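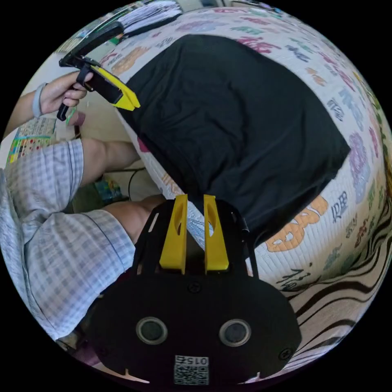 Gomden, Aidoo Room
Cloth station: set-up and upkeep of the hand-held grippers
Minutes of the meeting held on Sep 19, 2026

Present: Efua Bonsu (chair), the station lead, both bench technicians, one operator from the early shift, the data checker, the Trendia service representative (by phone, items 2 to 5 only)
Apologies: the Pollden account manager
Minutes: data checker

1. Minutes of the last meeting

Agreed, with one correction. Item 4 said that the finger play on unit 015 had been "resolved". The bench asked for this to be changed to "adjusted". The chair accepted the change and asked that "resolved" be kept out of these minutes until a unit has gone a full week without coming back.

Matters arising: the spare cable clips have still not come. The order was placed, then placed again, and both orders show as open. Station lead to cancel one of them.

2. Unit 015, finger alignment

The bench reported that 015 came in again with the two fingers closing unevenly. One finger reaches the middle before the other, and the tips meet off centre. On thick cloth this hardly matters. On a single layer the cloth gets pushed sideways and the operator has to go in a second time.

The technicians took the fingers off, cleaned the rails, put the same fingers back and checked the closing position against the gauge. It passed. It also passed last time and the time before that.

The Trendia representative said this was most likely dust in the rails and that cleaning at the start of each shift would deal with it. The early shift operator said the rails are already cleaned at the start of each shift and that she had done it herself that morning. The representative asked what with. A dry brush, as in the guide. The representative said that the new guide says a lint-free wipe. No one in the room had seen the new guide.

There was some discussion of whether the real cause is the screws working loose. The senior technician thinks so and has thought so since February. The screws are done up by hand with whichever driver is nearest, and two people's idea of tight is not the same. The representative did not agree but could not give a torque figure when asked, and will look for one.

The chair said she was not ready to believe in either dust or screws. She asked that one thing be changed at a time, for once, so that we know which of them did it. Agreed: 015 stays on the brush, the screws get marked with a paint line across head and body, and the line is looked at after every session. If the line has moved, it is the screws. If it has not, we try the wipe.

Action: bench to mark the screws before the unit goes back out.
Action: Trendia to send the new guide and a torque figure.

3. Sensor openings and label

The label on the face of each gripper has to be readable for the start-up scan. Operators have been wiping it with the same cloth they use on the openings, and on some units the print is going. The technicians would like the label covered with clear film. The Trendia representative warned that film can throw a reflection. The chair asked whether anyone had tried it. No one had. One unit is to be filmed and scanned under the station lights with the blinds both open and shut. It should not be 015, which has enough going on.

The operator asked that the pairing sheet show the labels the way up that the operator sees them when holding the unit. She pointed out that reading a number upside down at seven in the morning is how the left and right units got swapged in the log last month. Station lead to redo the sheet.

(Correction before issue: for "swapged" read "swapped". Left in by the minute taker, who typed this on the shared keyboard, see any other business.)

4. Start-up routine

The current routine asks for a 10 minute warm-up with the grippers opened and closed by hand. The chair asked where this had come from. The station lead thought it was a Trendia instruction. Trendia's representative said it was not, though he saw no harm in it. The bench said it was brought in by a former lead after a bad week and had been copied forward on every sheet.

The operator said most people do two or three squeezes, lay the unit down and get on with clearing the mat. She was thanked for saying so.

Agreed to replace the warm-up with a short check, done in this order:

Look at the screw lines.
Brush the rails. (Wipe, if and when item 2 says so.)
Open and close fully, watching the tips meet.
Clean the openings with the dry cloth kept for that purpose.
Scan the label and read the number back against the sheet.
Lay out the cable so that it is clear of knees and of the other operator.

The senior technician asked that the check not be turned into a form with boxes. In his view every box we add gets ticked on the way to the kettle. The chair had some sympathy, but Pollden want a record. Compromise: one signature per unit per session, on paper, with a line for remarks. The station lead is to look through the remarks each week. If there are no remarks at all for a fortnight we will assume the sheet is not being read by anyone, including the people signing it.

5. Working on the mat

The station is still on floor mats. The padding is kinder on the knees, but it gives under the cloth, and the operators find that fingers set for a hard table bite a little early. The station lead proposed a separate setting for floor work. The bench are against it: two settings means somebody choosing the wrong one. Left as it is for now.

Dark cloth on the patterned mat was raised again. Pollden have told us that the pattern helps their tracking. The chair asked for this in writing with the results behind it — so far we have had one line in an email, and a different line in the email before. As the checker, I noted that I can't tell from the recordings whether it helps or not.

The Trendia representative left the call.

6. Recordings accepted

Of the 832 recordings in the last batch, Pollden accepted 479. The station lead felt this should be read alongside the harder task list. The chair felt it should be read as it stands.

The reasons given for the rejects are not much use. "Poor grasp" covers fingers out of line, a slip by the operator and a cloth that was never laid flat to begin with. We can't tell the bench what to mend on the strength of that. I said I would go back through a share of the rejects and sort them by unit number. If 015 is no worse than its neighbours, then a good part of today's meeting was spent on the wrong problem, and we may as well know.

The Pollden report also claims 100 per cent of rejects were reviewed by a person. Nobody present was willing to comment for the minutes.

Action: data checker to sort rejects by unit and bring the table next time.
Action: chair to ask Pollden for clearer reject reasons.

7. Spares

Fingers are holding up. The bench have enough in the drawer and do not want more until the new type has been explained. Trendia's price list shows a "long-life" finger at a higher price. The technicians asked what its life is. The list does not say. No order to be placed.

Wrist straps are wearing at the stitching, and the bench will replace them as they go.

8. Any other business

The shared keyboard in the Aidoo Room sticks on several keys. Station lead to find another.

The operator asked whether the early shift could have the first look at any change to the start-up sheet before it goes on the wall. Agreed.

Next meeting: when the screw lines have been through ten sessions, or sooner if 015 comes back.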